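What Is a Saved Game?
Computers and Games - for readers in Years 4 to 6

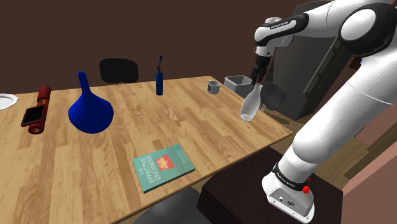

A computer-made scene with a glass bottle on a table.

You have been playing a game all afternoon and it's time for dinner. You press Save, the little symbol spins for a moment, and you turn the game off. Tomorrow you will start from the same spot. How does the game remember?

A list of facts

A saved game is a file, the same as a story you type or a drawing you make on the computer. Inside the file is a long list of facts about your game. Most of the facts are numbers.

Let's use a farming game called Sanley. When you save in Sanley, the list might say:

Day: 17
Coins: 311
Cows: 4
Barn door: open
Weather: rain
Farmer is standing: beside the pond

The game doesn't keep a picture of your farm. It already knows how to draw a cow, a barn and a pond. Those drawings came with the game when it was installed. All it needs from the save file is how many cows to draw and where to put them. Saved games are often quite small for this reason, even when the game itself takes up a lot of room.

What happens when you load

Loading is saving done backwards. The game opens the file, reads the list and sets everything up to match. It puts the cows in the field, opens the barn door and turns on the rain. Then it gives you back the controls.

A big game has more to set up, so you may have to wait. Some games show a bar that fills in as the work gets done.

What gets left out

Game makers choose what goes in the list. They usually leave out small things that don't matter much, such as which way the grass was bending or where a butterfly was flying. When you load your game, the butterfly might be somewhere else.

Sometimes bigger things are left out too. In the adventure game Skandska, the monsters go back to their starting places every time you load. Your treasure is saved, but the path you cleared to reach it is not. Players have to plan for that.

Different ways to save

Manual save means you choose when to save. You open the menu and press the button. If you forget, anything you did after your last save is lost.

Autosave means the game saves for you. It might do this every few minutes, or each time you walk through a door or finish a day. A symbol often appears in the corner of the screen while this is going on. Don't turn the game off until it goes away. If the power stops halfway through, the list may be only half written and the game might not be able to read it.

Checkpoints are set places in a level. When you reach one, the game remembers it. If you lose, you go back to the last checkpoint you reached. Some checkpoints are only remembered until you quit, so check before you turn off.

Where is it kept?

Your saved game may be kept on the computer or console you play on. It may also be kept in the cloud, meaning on another computer that yours reaches over the internet. With a cloud save you can start a game at home and carry on at your cousin's house, as long as you sign in with the same account. Ask an adult before you sign in anywhere new.

Try it yourself

You can make a save file on paper. You need a board game and 2 players.

Play for ten minutes, then stop. Write down everything you would need to know to carry on another day: whose turn it is, where each piece is, who has which cards. Pack the game away. The next day, set it up again using only your list.

Did you leave anything out? Add it to the list and try again.

Words to know

File: information kept together on a computer under one name.
Load: to open a saved game and carry on with it.
Autosave: a save the game makes without being asked.
Slot: a space for one saved game. Many games have several, so people who share a console can each have their own.

Last updated 28 December 2020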